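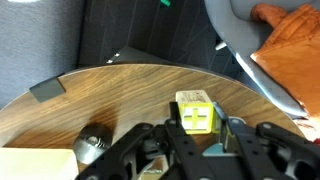
Re: Fall table swap, and the shade question

Replying to the list because three of you wrote to me privately with the same complaint, and I'd like to type this once.

On the evening of the 7th, a member in the Ellora building wrote:

> I joined this list to get rid of a bookcase. I have now
> received two bookcases. Could somebody please explain how
> the swap is supposed to work, whether there is any limit on
> size, and what people mean when they say a piece has "gone
> to Lernstead"? Also, my apartment faces the street and gets
> full sun until mid-afternoon. Is it true that walnut fades?
> I was told it gets darker. I was told this by the person who
> gave me the second bookcase, so I am treating it with caution.

Welcome, and sorry about the bookcases. It happens to everyone in the first month. I came in with one floor lamp to unload and went home with a piano stool and no piano.

The short version of the rules, such as they are:

You post what you have, with measurements. Real measurements, from a tape. "Fits in a normal car" has ended at least one friendship on this list. Whoever answers first gets first look, and they have until the next evening to say yes or no. Silence is a no. A thumbs up is also a no, after the business with the wardrobe.

There is no size limit, but there is an elevator limit, and the elevator always wins. In the Ellora the door opening is narrower than the car, so measure the opening. In my building on Kunell the elevator is fine and the turn on the landing is what gets you. I have seen a perfectly good sofa live on that landing from March into the warm weather. People started leaving mail on it.

"Gone to Lernstead" means the storage unit out on Lernstead Road, number 144, which the list has rented for years on the theory that it would be temporary. Things go in. I have heard rumors of things coming out. The key is on the hook by the laundry room in my building, and if it isn't, please don't write to me, write to whoever moved the wicker.

Now the walnut.

Your bookcase donor is wrong, which I say with some pleasure. Most woods darken with light and age. Cherry does it fast enough to be alarming. Walnut goes the other way: it starts out dark and turns lighter and more golden in strong sun, and it does it unevenly if you leave things sitting on it. I once lifted a tray off a table that had been by a south window for years and found a dark copy of the tray underneath. I put the tray back.

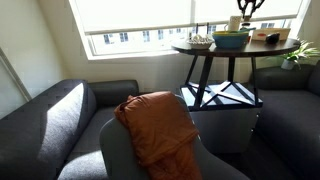 Shade down, with a strip left open at the bottom.

If you're going to keep wood by a window, a light roller shade does most of the work. It needn't be a blackout. You want the sun broken up, and you want it down during the hours that hit the furniture. Sunglass film on the window is the other route. I paid $300 for mine and I can see it bubbling as I type.

Things I'd do, in the order I'd do them:

1. Find out when the sun gets to the piece. Stand there with a coffee and look. It's later than you think in winter and lower than you think too.

2. Lower the shade for those hours. If you leave for work at 7, lower it before you go and enjoy your daylight on weekends like the rest of us.

3. Shift whatever lives on top of it every couple of weeks. Bowls, boxes, the pile you're going to deal with. Any pattern you leave long enough, you'll own. 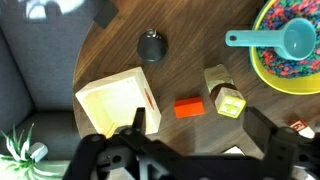
4. Rotate round tables. A quarter turn now and then, and the whole top fades together, and then it's just the color of the table.

5. Skip the lemon oil. It smells like effort and does nothing about light.

If it has already faded, you can have it refinished. Dramani's on the corner quoted me $492 for a small table. I thanked them and bought a larger tray.

One last thing on the swap itself. Please put TAKEN in the subject line when something is taken. I am still getting replies about the piano stool, and I've become attached to it.

Anyone want a bookcase?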